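Planning the Purchase of Hand-Held Grippers for the Household Objects Project

Student project report, second semester group
Submitted November 11, 2018

1. How we came to be writing about money

When our group signed up for this project we all pictured ourselves spending the term on the fun part, meaning fingers and cameras and things being picked up. Then our supervisor handed us a sheet with a single line on it, which said that the lab had 4,000 dollars for equipment and would we please find out how best to spend it. We were a little disappointed at first, I will admit, but planning a purchase properly has taught us more about robots than we expected, and we came to enjoy it (even the spreadsheets!).

The lab wants to record people picking up and moving ordinary kitchen and household things with a hand-held gripper, so that the recordings can later be used to train an arm. The arm itself was bought in March and is outside our budget. What we had to plan for was the grippers, the spare parts, the objects, and a place to work.

2. The quotes

We wrote to three suppliers. Tellimard answered the same afternoon with a very friendly letter and a price for a finished gripper, assembled and tested. Carkine sells the same sort of thing as a kit, cheaper, but you put it together yourself, and the pivot screws are ordered separately, a detail we only found on the second page of the quote after we had already celebrated. Orozco would only sell us a full set with its own software license, renewed every year, and the license would have eaten the money meant for spares.

We went back and forth on this for longer than we should have. The finished gripper saves evenings, and evenings are the one thing students have in short supply toward the end of term. On the other hand, a group that has built its own tool knows how to mend it, and the tools will certainly need mending. In the end we recommended the Carkine kits, with delivery in 14 days, and we wrote into the plan that two people should build the first one together and take notes for whoever builds the next.

3. What we put in the budget

The upper limit we set ourselves was 3,000 dollars, leaving the remainder untouched for the spring group. The largest line is the kits. After that come replacement fingers, which we treated as something that gets used up, like printer paper, and a drawer of screws and rods. We asked for a second set of pads as well – partly from caution and partly because shipping costs the same for one set or two.

The objects cost very little by comparison, and here we had our nicest discussions. Some of us wanted to buy a matching set of test objects from a catalog. Others felt that a robot for the home ought to meet the sort of things a home already has, with labels on them and shiny sides and odd shapes. The second view won, and the line for objects shrank to almost nothing. We did keep a small sum for jars and cups, and for a silicone baking mat to work on, printed with rings and a ruler scale, which makes a cheerful work surface and costs far less than a laboratory one.

4. What we left out

We left out a second camera, a proper lighting stand and a rolling cart called the Trillutach, which we all wanted badly and could not defend. The cart came up at every meeting. It has locking wheels and a tray for tools, and perhaps the spring group will argue for it better than we did.

We also left out rent, as the work can be done on any steady table in a room where people already keep their things. This saved us a long conversation with the department.

5. Things we would plan differently

We should have asked for the shipping costs in the very first letter. We allowed 7 days for collecting quotes and it was too short, mostly through our own habit of asking one question at a time. We would also have liked to borrow a gripper before choosing one, since the weight in the hand matters a great deal when a person is going to hold it for a whole afternoon, and no quote will tell you how your wrist is going to feel.

Our last request is that spare fingers be ordered together with the kits. Gripping a smooth, heavy-looking thing like a thermos bottle asks a lot of two fingers, and it would be a pity to stop work over a small bracket.

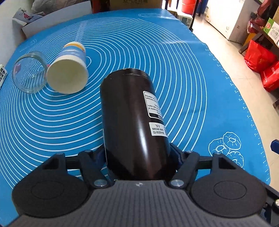 Shih-chieh Sin: I enjoyed reading this, and I agree about the spare fingers. Could you add the yearly cost of the Orozco license to section 2, though? The spring group will surely ask why it was turned down, and a plain number would spare them writing to the company all over again. I would also move the shipping costs onto a line of their own.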